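Questions from Employees About the Sorting Stations in Hall 2

Last updated May 6, 2025

We collected the questions that came to the Vastetti office after the first information meeting. If your question is missing, please write it on the sheet near the time clock.

Will I lose my job because of the robot arms?
No contracts are ended because of the sorting stations. The company agreed to this in writing until next November, and after that there must be a new agreement. We can't promise more than what is written there.

Who works at the stations?
At the moment 17 people from packing have finished the training. It takes 40 hours, all in paid time. You can apply also if you have never used a computer at work.

What do people do there, if the arm does the sorting?
They prepare the board, start the program, watch the first picks and correct the positions. They also decide when a part is not good. Before, the same persons stood at the belt for the whole shift and sorted by hand.

Why do we practice with toy-like blocks and not with our own parts?
The blocks have simple shapes and clear colors, so a beginner can see quickly which piece the program means. Our own parts from the Stasier line come in the second week of the training. 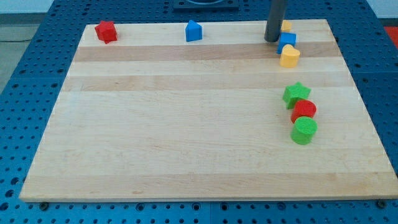

Practice board with eight plastic blocks in four colors. The gray rod of the arm is at the back, close to the yellow and blue pieces.

May I put my hand on the board when the arm stands still?
Only after you have pressed the hold button and the lamp is white. An arm which stands still can be waiting for the next command.

Does the system measure how fast I work?
It counts picks per station. It does not save your name or badge number. The log is kept for the service people from Van Dusen, and your team leader can't open it.

Is my pay changed?
Operators who finish the training move up one pay step from the next month. The night supplement stays as it is.

I tried it and I don't like it. Can I go back?
Yes, during the first three months you can return to your old place in packing. Tell your team leader two weeks before.

Whom do I call when the arm stops with an error?
Call extension 906 and say the number of the station. Please do not restart the Cornis controller by yourself.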